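Movies I'm catching up on before the fall

I let my watchlist get out of hand again. It hit 19 titles in August, so I stopped adding to it and started watching. Most of what's on there is sequels and remakes, plus a few older things I missed the first time.

I watch at home in the evening, usually starting at 8 p.m., and I write these notes the next morning before I forget the details.

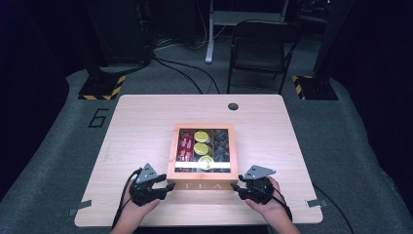 Rana (the remake)

The original Rana was one of my favorites as a kid, so I put this off for a long time. The new version is 19 minutes longer and you feel most of them. The swamp looks great. The songs are the same ones with bigger drums. I liked the new ending better than the old one, where the frog just leaves.

The Mestlow movies

There are three of these now and a fourth is on the way. You can skip the second. The first is a small mystery set in a harbor town and it still holds up. The third brings back the lighthouse keeper and drops the romance, and it moves a lot faster for it. I paid 10 dollars for the set as a digital rental and got my money's worth.

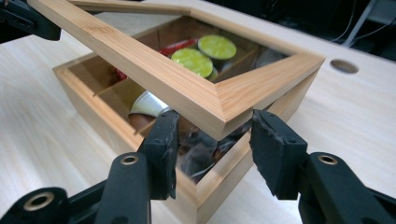
The third one also has the best score of the bunch. I had it on while I typed up half of this post, and the harbor theme is good enough that I went looking for the sheet music. No luck so far.

Flornance

Animated, mostly silent, and slow for the first half hour. Stick with it. The train sequence is the best thing I've seen this year. My only complaint is the narrator, who shows up near the end and explains what we just watched.

Next up is Remon, which I've started twice and fallen asleep in both times. I'll try it in the afternoon.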